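About Brimico

Brimico tests drinks packaging for bottlers, cap makers and importers.
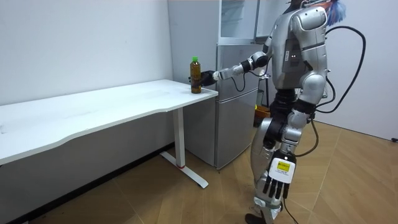
We work on closed containers up to 2 litres in capacity, in PET, HDPE and glass. Most of our work concerns the seal between closure and neck: how much torque it takes to open, how much pressure it holds, and how much oxygen gets through it over the shelf life printed on the label.

The company was set up by Levente Fekete, a polymer engineer who had spent the earlier part of his career at the closure manufacturer Halász. He remains technical director and signs off all reports that go to a third party.

What we test

Removal torque is measured on a motorised tester at a fixed turning speed. We report slip torque and bridge torque separately, as the two are often confused in supplier data sheets. Samples are conditioned at 23 degrees before testing unless the client's own method says otherwise.

Top load is measured on filled and empty bottles. Results for empty bottles are of use to the blow moulder; results for filled bottles are of use to whoever stacks the pallets. We recommend ordering both.

Oxygen ingress is measured with sensor spots fixed inside the bottle before filling. This is the slowest of our tests and the one clients most often leave too late. Tea and juice drinks need a longer run than still water.

Leak testing is carried out by vacuum chamber, with the bottle on its side. The standard batch is 100 bottles per cap design. Smaller batches are accepted but are marked as indicative in the report.

Sites

Laboratory work is done at Mandness, where we have conditioning rooms, the torque and load benches, and the sample store. Samples are kept for six months after the report is issued and then recycled. Please tell us at the time of order if you need them returned.

Lonari is our records system. Clients can log in to see raw readings, calibration certificates and the photographs taken of failed samples. It currently holds 2,757 completed reports. Reports older than ten years are archived and can be supplied on request.

Independence

Brimico does not make, sell or broker packaging. We do not recommend suppliers. Where a client asks us to compare two closures, both are tested to the same method and the full readings for each are given.

Sending samples

Send bottles and caps from the same production run, with the run number on the outer carton. Orders of more than 1,000 pieces should be booked in before dispatch. Prices and lead times are on the Services page.

Page last reviewed November 2025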